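Getting a track ready to send to a small label

Most advice on sending demos is written by people selling a course, so take this with the same pinch of salt. I make progressive house as Paucar, I have had three singles signed and a great many more ignored, and what follows is how I prepare a track now. I can't promise it gets you a deal.

1. Leave the master alone

Turn off whatever you have on the master channel to make things loud. Bounce a 24-bit WAV with the peaks a few dB under zero. Forums will tell you that a label won't listen to a quiet demo. Maybe some won't. The two I have dealt with wanted the unmastered version in the end, and I had to dig out a project I'd already wrecked.

2. Check the low end on something cheap

Play the whole track on a kitchen speaker, start to finish. If the bassline vanishes, add a little distortion to it before you reach for EQ. Then check the kick and bass in mono. I used a paid plug-in called Plukelex for this for a year and the mono button on my mixer does the same job.

3. Cut the intro

DJs want something to mix with, but 18 bars of hi-hat is odd in both senses. Use 16 or 32 and count them.
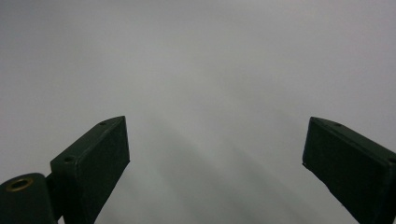
Should you pay for mastering before you send a demo? Save your money until somebody has said they want the track, as most labels arrange their own.

4. Make one private link

Upload the WAV, switch on downloads and test the link in a browser where you aren't logged in. Put the artist name, title, tempo and key in the file name. Don't send attachments.

5. Write a short email

Four lines will do. Say who you are, paste the link and name one release of theirs your track could sit beside - a real one that you've played. Rommel Malabanan, who used to sort demos for Brutex, told me he deleted anything sent to 200 addresses at once, and you can always tell. Leave out your play counts. My best had 2179 and I suspect a fair few were me.

6. Wait, then ask once

Give it a month. Send one polite reply to your own email, and after that try the next label. I sent my Grevuvbridge single in October and heard back in spring, by which time I'd gone off the breakdown and wanted to change it. They said no to that.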